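Lasiddale tabletop set, readme

Plellum / tabletops and dishes, second release
Last touched January 2020

What's in here

Pictures of kitchen tables with ordinary stuff on them. Bowls, cups, a few plates, spoons. Made for people working on telling a dish apart from the surface it sits on. 2000 pictures total, 800 with outlines drawn by hand, the rest only have a label for the main item.

Put together by Eylül Avcı and Erhan Gökçe. Eylül did the setup and the labels, Erhan did the outlines and most of the complaining about wood grain.

Folders

tables/ bare and nearly bare surfaces
bowls/ one bowl per picture, sometimes a second thing next to it
mixed/ whatever was left over
outlines/ masks, same names as the pictures they go with
notes.txt read this before you mail us

Surfaces

Five tables. Two painted, one glass, one with a wipe-clean cloth over it, and the butcher-block one, called cinar in the label file after the Çınar kitchen it came out of (no Turkish letters in the labels, the old reader choked on them). Cinar is the hard one. Strips of different widths, pale ones next to tan ones, knots all over. Knots and dark flecks get picked up as crumbs, crumbs get picked up as knots. We went over it twice and there are still misses.
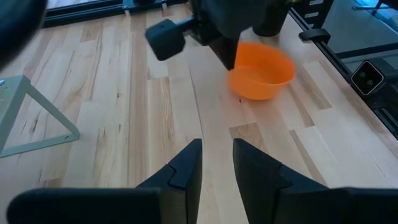
Seams between the boards are a separate problem. Early outlines followed a seam instead of the rim of the dish wherever the two ran close. Fixed in bowls/, not fixed everywhere in mixed/. If an outline has a long straight edge on a round dish, thats the bug.

Labels

One line per picture: file name, table, main item, color, outline yes/no. Color is one plain word. Orange is orange, also where glare turns one side of it yellowish. Please dont split it into two colors, we tried and it made a mess. Plastic and glazed dishes both go under "shiny". No label for size.

Small specks on the table: leave them out. Not labeled, not outlined, even when they are probably food. Shadows under a rim are table, not dish.

Known problems

- 23 files in mixed/ have the wrong table name. List is in notes.txt.
- Glass table has reflections of the dish outlined as dish in places. Redoing these.
- Spoons in bowls: outline is for bowl and spoon together. Should of been two, too late now.
- Release one used "wood" for cinar and for the brown painted table. Don't mix the two label files.

Changes since release one

Took out the doubles. Added the cloth table in September. Renamed "dish" to bowl / plate / cup. Outlines redrawn for bowls/, checked by whoever did not draw them.

Using it

Open the label file in anything that reads commas. The Ukard viewer works too but it sorts by color first, turn that off or the table names look scrambled. Keep the folder names as they are, the masks are matched by path.

Free for study and teaching. For anything you sell, write first. If you fix labels send us the changed lines only, not the whole file.

Still to do: second outline pass on mixed/, a proper list of which plates have chips in them.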